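Feb 11, 2005

Sorting day, rod drawer. The Kovalchuk order went out short again and the drawer got the blame, as usual. Everything long and thin has been going in there since the move, labeled or not.

Plan was simple enough: take the rods one at a time, lay each on the white top, check it against the stock sheet, put it in a basket. Stock sheet says 79. Lino Lombardi says the stock sheet was written by an optimist. Lino Lombardi wrote the stock sheet.

Used the white board between the two aluminum rails. Good background for bare metal, and you can see a bend from across the bench if you lay the rod flat and give it a quarter turn. Marks easily, so no dragging.

Basket is the brown woven one, kept on the left. It is short for the job and the long rods will stick out over the rim, but the proper tray is at Stusitz with the rest of the things we lent Stusitz.
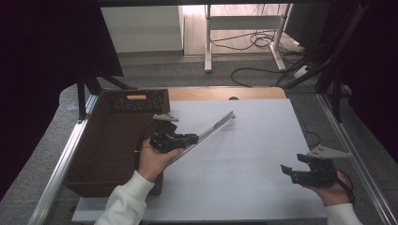 Rods, as found

Mostly the Mestumo stock, 425 mm, fine. Set 2 aside for being bowed. One of those has a flat ground on the end that I do not remember grinding, though it looks like my work – crooked. Relabeled it "spare" and moved on with my life.

The 696 mm ones were at the back under a rolled-up drawing for the Fultudero bracket, which we had been looking for since the fall. Drawing is out of date. Kept it anyway.

To do

Cut the new drawer divider. The old one is cardboard and has given up.

Get the tray back from Stusitz. Ask nicely first.

Cables on the floor by the white desk frame want tying up before one of us goes over them. I wrote this last month too.

Redo the stock sheet from the sorted rods – in pen this time, Lino.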